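Careers / Part-Time and Seasonal

June — Posted by the Stornano Public Library hiring desk

Search jobs, branches, keywords Go Advanced search

Library Page and Shelving Assistant, Kiltarham Branch

The Stornano Public Library is hiring 2 part-time pages for the Kiltarham branch. Pages return books to the shelves, keep the shelves in order, empty the book drops, and pull items that patrons have placed on hold. This is an entry-level job. You do not need library experience or a degree.

Kiltarham is the busiest of our neighborhood branches. It has a children's room, a teen area, a small local history collection, and a meeting room that is booked most evenings. Summer reading starts in June and the number of returns goes up sharply, so we would like both new pages to be trained before then if possible.

What you will do

Sort returned items by collection and load them onto carts. Shelve fiction by author and nonfiction by Dewey number. Check assigned sections for books that are out of order and put them right. Pull the holds list at opening and again in the afternoon. Pack and unpack the bins that move between Kiltarham and the other branches. Set up and put away chairs in the meeting room. Tell patrons where the restrooms, copiers and public computers are, and send all other questions to the reference desk.

Pages do not work alone in the building and do not handle cash. Fines and printing charges are taken at the front desk.

The work is physical. You will be on your feet for most of a shift, reaching high shelves with a step stool and kneeling for low ones. A full cart can weigh more than you expect — we will show you how to load and steer one. Bins are packed to 51 pounds at most, and two people lift anything that feels too heavy.
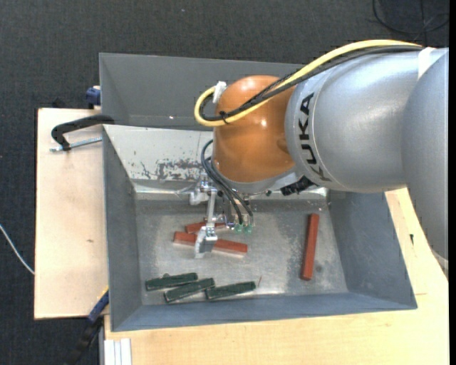 Hours and pay

Each position is 15 hours a week, in shifts of three or four hours. Evening shifts end at 8:15 p.m., after the doors close at 8. Every page works one weekend shift every other week. Schedules are posted a month ahead, and pages may trade shifts with each other if the branch supervisor signs off.

Pay is set by the city scale for Page I and is listed on the application form. There is a step increase after the first six months. The job does not include health insurance. It does include sick leave, paid city holidays that fall on your scheduled days, and free parking in the Mocanu Street lot behind the branch. The Derkico bus stops at the front entrance until 9 p.m.

Who can apply

You must be at least 16 by your first day. Applicants under 18 need a work permit from their school. There is no upper age limit, and many of our pages over the years have been retired people. You need to be able to put items in exact alphabetical and number order, read small print on spine labels, and keep to a schedule. Being able to speak a second language is useful at Kiltarham but is not required.

If you need a change to the duties or equipment because of a disability, tell us on the form or at the interview.

How to apply

Fill out the city application, online or on paper. Paper forms are at the front desk of every branch. Write "Kiltarham Page" on the line for job title — forms without a job title go into the general file and may not reach us. A resume is welcome but optional. Please list two references who are not related to you. A teacher, coach or former supervisor is fine.

Applicants who meet the requirements will be asked to come in for a short sorting test and an interview on the same visit. The test has 65 spine labels to put in order and is not timed. Allow an hour for the whole visit.

Applications are accepted until both positions are filled. We reply to everyone who applies, by email if you give an address and by regular mail if you don't. Please do not call the branch to check on your form, as the desk staff there do not have access to hiring records.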